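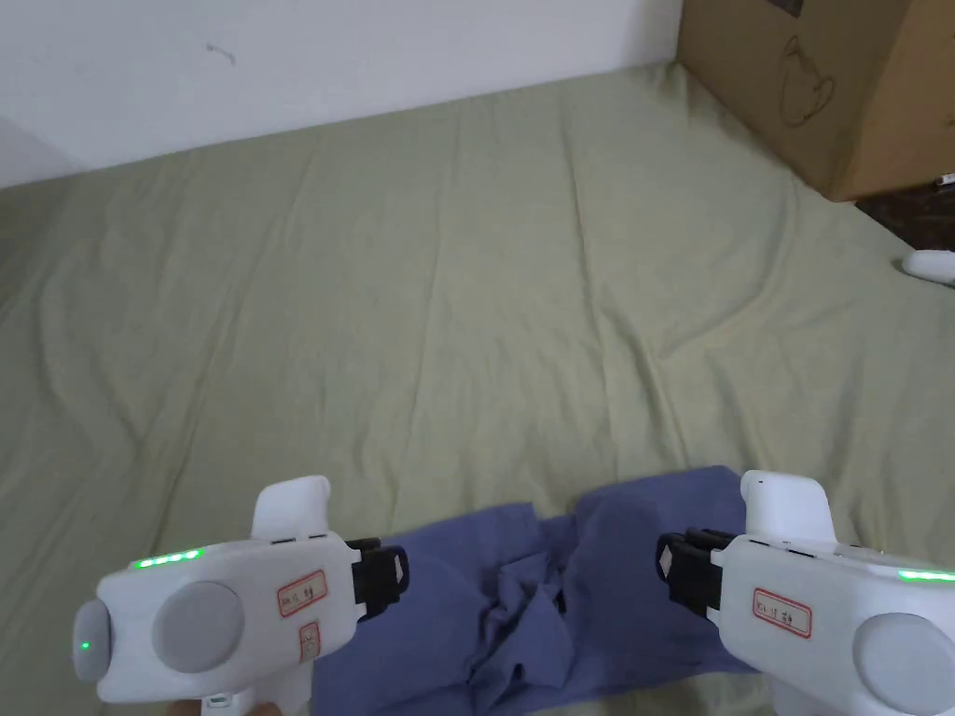 2 October 2025

Laundry on the brain again. I spent most of today thinking about one blue cloth, and I'd like my evening back! Misaki asked me over lunch whether I'd let a machine do my folding yet, and I said sure, if it folds better than my brother, and then we argued about it until the soup was cold.

So, where I am on this. Picking a cloth up is fine. Pretty much anything with two jaws can pinch a bit of fabric and lift. What gets me is the part after, when it's lying there in a heap with a twist in the middle and you have to work out where the corners went. I do it without looking, half the time with the radio on. I grab a bit, shake it, and my fingers find the hem by themselves. A pair of stiff black jaws can't feel a hem (not the ones I've used, anyway), so it all has to come from looking, and a crumpled cloth hides most of itself.

I tried folding with the grippers for a good long while and I was terrible at it. Roughly 30 tries before I stopped dropping my left side, and that's with a human brain attached! You get this urge to smooth things flat with your palm and there's no palm. The big green sheet underneath wants to come along too if you pinch too deep – I kept getting a mouthful of both. Akihiko says go in shallow from the side. He's right, and it's annoying.

Misaki thinks towels in 3 years, fitted sheets never. I'd say towels sooner, if you don't mind waiting 5 minutes for each one. Shirts I really don't know. The shop floor at Kirkus is a different story, where every part turns up the same shape and the same way round. My laundry basket has never done that for anybody.

Mom called from Destcombe after dinner and I told her all this. She wanted to know if it could match socks. I said maybe by May and she laughed at me for a solid minute.

My own pile is still on the chair. Two pillowcases, the gray sweatshirt, all the socks. Doing it tomorrow, before work if I get up.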